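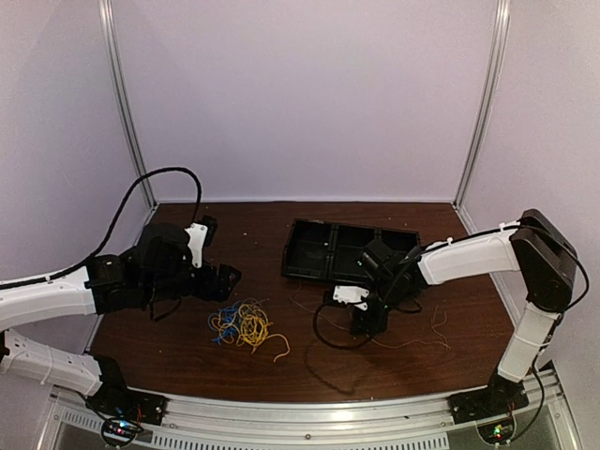
Acta de la reunión del taller Endach, 28 de mayo de 2026

Se abre la reunión con el punto que más ganas teníamos de tratar: el orden de las mesas de trabajo. En enero acordamos que cada mesa tendría lo justo encima, y hoy da gusto ver cómo va quedando el conjunto. Se comenta que el tono marrón rojizo de la madera luce muchísimo con las paredes claras, y que la bandeja negra de tres compartimentos, colocada hacia el fondo, es justo el tipo de pieza que buscábamos para clasificar lo pequeño. ¡Se aprueba por unanimidad seguir con ese modelo en las demás mesas!

Punto 2. Reparto de los compartimentos. Hay un debate largo y muy animado. Una parte del grupo prefiere separar por tamaño y otra por uso – tornillería, piezas de plástico y restos aprovechables. Gana la segunda opción. Las etiquetas irán en el borde delantero, en letra grande. Queda pendiente decidir el color.

Punto 3. Compra de bandejas. Se presentan dos presupuestos. Ikness pide 405 euros por el lote completo, con portes incluidos. Boiko ofrece uno parecido por 112 euros menos, pero sin tapas. Como las tapas nos vendrían de maravilla para el traslado a Jilville, se acuerda pedir a Boiko precio con tapas antes de decidir. El presupuesto anual para material sigue en 2.000 euros y hay margen de sobra.

Punto 4. Cuidado de la madera. Se propone pasar un paño apenas húmedo al final de cada turno y dejar la cera para una vez al mes. Nada de limpiadores con amoniaco. Alguien pregunta si conviene poner un tapete; se prueba en una sola mesa y se habla en la próxima reunión.

Punto 5. Traslado a Jilville. Las cajas se preparan la semana anterior, con el contenido escrito en dos lados. Lo que va en bandeja viaja en bandeja – ya nos pasó una vez lo de volver a clasificar todo en destino y fue una tarde entera.

Ruegos y preguntas. Se pide un gancho más para los paños, junto a la puerta. Concedido, y con aplausos.

Tareas: pedir precio a Boiko, avisar a Ikness de que contestaremos pronto, traer muestras de etiquetas.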